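Caring for wood tables over the heating season

The heat is on in most of our buildings now, and the calls about dry and dull tabletops have started. Every fall we run a short item on care, and this year's covers cleaning, oil, and what dry air does to a solid top. It applies to kitchen tables, desks and workbenches alike.

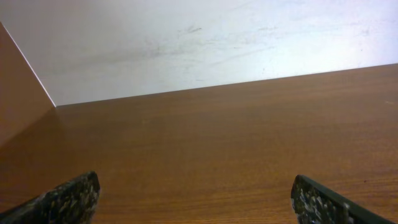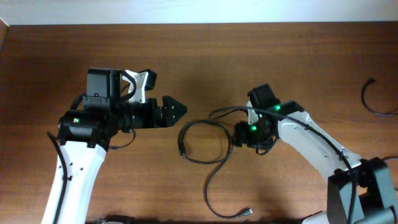 A brown wood top set against a pale wall.

Czesław Zawadzka wrote in after the June item to say that he stopped using spray polish years ago and wishes we had said more against it. His oak table took four rounds of mineral spirits before new oil would soak in, and even then one end stayed blotchy. He now wipes it with a damp cotton cloth and leaves it at that. We agree with him on the spray. Most of the cans sold in grocery stores contain silicone, and silicone gets into the grain and stays there. A new finish put over it can pull back into small round craters. If you have been using one of these sprays, stop now, even if you have no plans to refinish.

For weekly cleaning, use a cloth wrung out in lukewarm water with a drop of dish soap. Wipe with the grain, then go over the top again with a dry cloth. Do not leave water standing along the edges or near the joints. Skip vinegar. It gets recommended a lot, but over time it dulls an oiled surface and does nothing that soap does not do.

Find out what finish you have before you put anything on it. Place a few drops of water on a spot that does not show and wait ten minutes. If the water beads up and the wood under it looks the same afterward, you most likely have varnish or lacquer, and oil will only sit on top and get sticky. If the spot turns dark, the wood is bare or the old oil has worn thin. Members who bought the Skerisano tables through the group order have an oiled top. The Bandara desks came lacquered and should never be oiled.

To oil a top, clean it and let it dry overnight. Sand lightly with 200 grit paper, always with the grain, and take off the dust with a vacuum and a dry cloth. Put on a thin coat of oil and wait fifteen minutes. Wipe off everything that has not soaked in. Most of the sticky tables we see had too much oil left on them. Give it a full day and put on a second thin coat if the wood still looks dry.

Oily rags can catch fire on their own when they are balled up. Lay them flat outdoors, away from the building, until they are stiff, or put them in a metal can filled with water and close the lid. Please do not put them in the bins behind the shop. We had a smoking bin in June and do not want another one.

Dry air is the other problem in winter. Wood shrinks across the grain as it loses moisture, and a wide top can develop a crack at the end or cup along its length. Keep tables away from radiators and floor vents if you can. Try to hold the room between 35 and 50 percent humidity. A basic meter is enough to check it, and the shop has two to lend. Look under the table as well. If the top is held down with screws through tight holes, it has no room to move, and a split is likely sooner or later. Slotted holes or metal clips fix this, and the job takes an evening — less if the old screws come out clean.

White rings from hot cups are usually moisture trapped in the finish. Give them a few days before you try anything, as many fade without help. Black rings are a different matter. They come from water reaching the wood itself, often with iron in it, and they need sanding or oxalic acid. Bring the table in or ask at the desk before you use the acid.

The shop has Polto hard oil in small cans at the member price. The order from Tekbridge, with sanding pads and table clips, comes in after 15 November 2025. Leave your name on the sheet by the door if you want clips set aside, and write down how thick your top is.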